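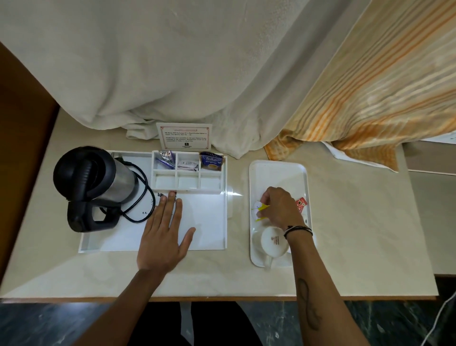 Housekeeping Practice, Unit 7: The Hot Drinks Tray

Handout to go with my lecture of 4 September 2024. If you missed it, read this and then get someone's notes on the linen part, which I'm not repeating.

OK, so last time we finished the bathroom and I promised you something easier. The drinks tray is easier, in the sense that you can learn it in a morning, but it's also the place where I see the most half-done work when I go round with second-years (and with a few supervisors, I'm sorry to say). People do the bed beautifully and then drop a fistful of sachets in a box and leave.

What counts as the tray

For this course, "the tray" means everything a guest needs to make a hot drink: the tray itself, the organizer, the kettle and its cord, the sachets, cups and spoons, and any printed card that stands with them. Mistley, where most of you will do your placement, lists the cups separately on its room sheet. Don't let that throw you. You still check them at the same stop.

White acrylic trays are common now and I like them a lot, mainly because a tea stain shows right up and you can't kid yourself that it's clean! They do scratch, though. Soft cloth, warm water, a drop of mild detergent, dry it off. No scouring pads, please. Renata Escobar brought in a tray last March that had been gone over with the green side of a sponge for a whole season, and it looked like fog.

Order of work

Take everything off first. I know it's quicker to wipe between things, and I know you'll be tempted. Sachets out, organizer out, kettle off to one side, card off. Wipe the counter, then the tray, then the inside of each compartment (crumbs of sugar love the corners, so use the edge of the cloth or a cotton swab).

Next the kettle. Unplug it, make sure it's cool, empty it, look inside with the lid open. If there's scale on the bottom it goes on your descale list and you swap it for one from the cart. Outside, wipe a brushed steel body along the grain and buff it dry. Stand it upright with the handle toward the guest. The cord gets gathered behind the kettle, never looped across the tray or trailing off the counter where a sleeve can catch it. Do not wrap it tightly around the body. Delia Buzatu asked in class whether a twist tie is OK, and my answer is yes if the house allows it, but leave enough slack to reach the outlet.

Then restock. Put the organizer back square to the edge of the tray and fill it by the room sheet. Six-section organizers, three and three, are the ones you'll use in our training room. One kind per section, fronts facing the same way, logos readable from where a person would stand. If you've got a Tetley Original in one section and it's the only tea left, that's a refill. Check every sachet you're keeping for splits and damp, and check dates on the milk and creamer. Anything opened goes.

Empty sections: we argued over this one for a good while. Baldur Bach's view is that an empty section looks like somebody forgot, so you spread the stock out. Mine is that you follow the sheet, and if the sheet leaves a section empty you leave it empty and clean. Either way, ask your supervisor on day one.

Card last. Wipe it if it's laminated, replace it if it's bent, and stand it behind the tray so it can be read without moving anything.

Numbers for the worksheet

Use a property with 100 rooms and 2 tea sachets per room per night. Your cart count says 382 sachets were used over two nights. Work out how far that is from full use, then give me two possible explanations. (Sosina Asfaw's answer last year included guests taking them home, and yes, I accepted it.)

Reading

Trundden, the chapter on guest room supplies. Pavlović is optional and rather dry, but the diagrams of cart layout are great.

Bring to the practical: flat shoes, two clean cloths, your room sheet. Shagufta Dogar has the spare sheets if you've lost yours.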